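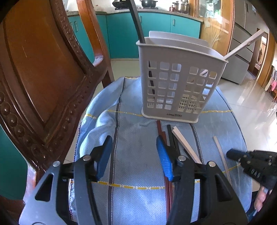 Ceridach Match Results

Version 3 of the results table for Ceridach, a regional professional wrestling promotion based in Tedthorpe. One row per match. The set is meant for people who want to look at booking patterns: rematches, title changes, match length, and how long a feud runs before it is dropped.

Last updated: 2021-07-19
Maintainer: Marcelino Araújo
Corrections: Ohemaa Quaye

Contents

matches.csv — 503 rows, the main table
cards.csv — 98 rows, one per show
wrestlers.csv — ring names and aliases
titles.csv — title reigns, with start and end show
notes.txt — free text on disputed results

All files are UTF-8 with Unix line endings. Fields are separated by commas and quoted only where the value contains a comma. Empty means unknown. The string "none" means known to be absent, for example a match with no stipulation.

Fields in matches.csv

match_id: integer, stable between versions. Deleted ids are not used again.
card_id: points to cards.csv.
position: place on the card, counting from the opener. Matches added on the night take the position in which they were held.
side_a, side_b: wrestler ids, joined with a plus sign for teams. Side A is the winning side. If there was no winner, the order is that of ring entrance.
extra_sides: used for matches with more than two sides, otherwise empty.
result: one of pinfall, submission, countout, disqualification, stoppage, draw, no_contest.
length_s: bell to bell, in seconds. Empty where no recording exists. Entrances are not counted.
title_id: empty for non-title matches.
stipulation: short label, lower case. See notes.txt for the two labels whose meaning changed between seasons.
rematch_of: match_id of the earlier match, if this one was billed as a rematch.

The rematch_of field follows the billing. Two wrestlers meeting again on a later card is not enough. If the promotion announced the match as a rematch on a poster, on its website or from the ring, the field is filled. Chains are stored one step at a time, so the third match in a series points to the second and not to the first.

Sources

Results were taken from printed programmes, from the promotion's own results pages, and from recordings where we had them. Where a programme and a recording disagree, the recording wins. Where a programme and a results page disagree and there is no recording, the results page is used and the row is listed in notes.txt.

Lengths were timed by hand. A sample was timed a second time by Ohemaa Quaye and the differences were within 2 seconds, apart from matches that were restarted. Restarted matches are timed from the first bell to the last, with the gap left in.

Known problems

Dark matches are under-counted in the early seasons. Programmes did not list them and few were filmed.

The Pugh tag title was vacated and then awarded again on the same card. titles.csv holds this as separate reigns with the same start show. Code that assumes one reign per show will fail on it.

Fumis is both a ring name and the name of a stable. In wrestlers.csv the person is fumis and the group is fumis_stable. Before version 3 these shared an id, and any analysis of win rates made with the older files should be run again.

Battle royals are stored with the winner in side_a and everyone else in extra_sides. The order of elimination is not recorded.

Home towns are given as announced and should not be treated as fact.

Changes in version 3

Split the fumis id, as above.
Added rematch_of. It was previously a yes/no flag.
Corrected the May cards, which had been entered with positions reversed.
Removed attendance from cards.csv. The figures came from ring announcements and could not be checked.

Loading

The tables load in any spreadsheet program. Set id columns to text on import, or leading zeros in card_id will be lost. A join on card_id should return every row of matches.csv; if it does not, check the zeros first.

Licence and use

Free to use with credit to the maintainer. Legal names are not included and will not be added — please do not send them. Corrections should give the match_id, the field, the proposed value and a source. Corrections from memory are kept in notes.txt until a second source turns up.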